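Soup lunch moves to Friday from May, same kitchen, doors at noon. Bring your own spoon if you can, we lost a few.

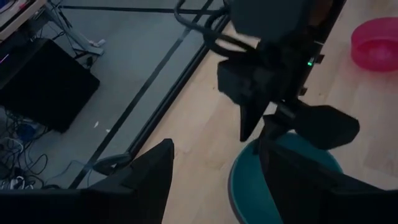 How much is it? Still 5 pounds, pay Haris on the way in.

Bread is from Shezi again, 37 rolls last time and all gone by one. More orderd.

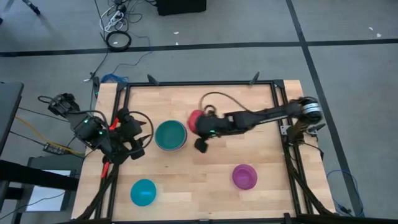

Tables need wiping before we serve, please. Crumbs get everywhere. A plank top like this one has seams, so go along them with a damp cloth, not a soaking one. Then chairs.

Lentil or leek? Votes to me.
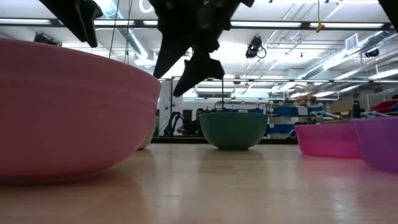

Filippos Sfakianakis wants lentil, with lemon, and says leek last month was far too salty.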